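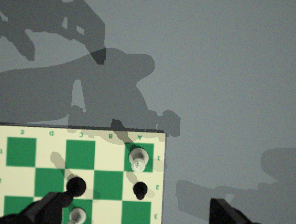
*2 min read*

Mon 9 March. Green ink, roll-up boards for Inskip.

Mixed a fresh 600 g of the deep green this morning. The last tub from Dredimside had skinned over and I threw it out after picking at it for too long. New batch weighed out at 619 g with the retarder in. Label is on the lid, and on the side too so it can be read when the tubs are stacked.

Pulled ten test sheets on the cream vinyl. Solid squares are fine. The file letters fill in on the B first, as before, and then the E closes up a little. Flushed the screen, dropped the squeegee pressure, and the next sheets came out clean. Left the angle where it was.

Corner squares are still a touch heavy on the side nearest the hinge. I shimmed the bed there with one layer of card. Better, but the card will compress, so check it again before the long run. 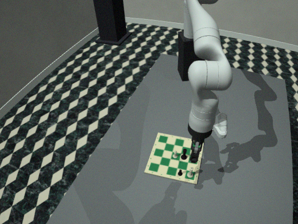

Can the letters and the squares go down in one pass?

Only with the finer mesh, and then the squares need a second hit to cover. One pass on the coarser mesh gives good squares and soft letters. I'm keeping two screens for now.

Drying: racked the sheets at 40 C and left them through lunch. Tape test afterward lifted nothing from the squares. It took a speck off the tail of one rank number, on a sheet I had handled with bare fingers, so I don't count that one against the ink. Gloves from here on.

The Murkenley vinyl curls at the short edge when it comes off the rack. Flattened overnight under the drawing board last time and that was enough. Jurnero wants 100 boards in April, so we need more rack space or a second flat surface before then.

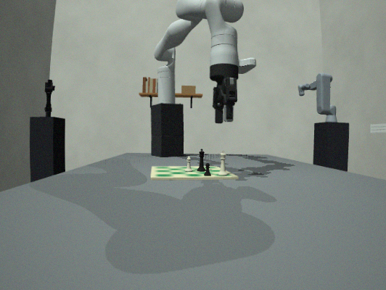 *Arm and gripper over the gray table.*

To do: reclaim the old letter screen, order card for shims, write the retarder ratio inside the cupboard door.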